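We use cookies to remember your reading preferences. Accept | Manage

Two grippers, a cup and a long afternoon

The Endden kit comes as a pair of hand-held grippers, one for each hand, and its lead designer at Jorkcombe lights up when talk gets to the cables. "The first set pulled at your wrist all day," she says. "Now you forget the cord – well, almost!"
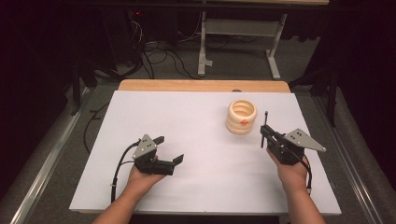
Arsenault College | Manual Skills & Robotics Group

She likes small household things for trying it out, and the odder the shape the better. "A ringed cup is wonderful. Where do you even hold it? Everybody picks a different spot, and the robot gets to learn from all of them."

Each kit stores 277 demonstrations before it needs to be emptied, and the group has recorded more than 1,000 since July.

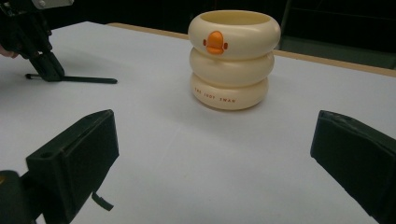
"And you don't need an engineer to start," she goes on. "I hand people the grippers, they squeeze the jaws a few times and they're off. My slowest starter took 17 minutes, and most of that was the wrist strap."

Thin things are harder. A pen or a brush lying flat leaves very little to get under, and she would like softer pads for that in the next version. She'd also like a lighter body (so would my forearms, after an hour with it).

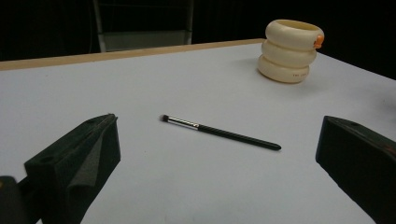

Makeup brush and ringed container on the white work surface.

The kit is on loan to the Zerville workshop next, with a longer cable to try.

Comments (2)

gluepot26: Do the pads come off for cleaning?

mrs_tern: Tried these at the open afternoon. My left hand was hopeless but I loved it!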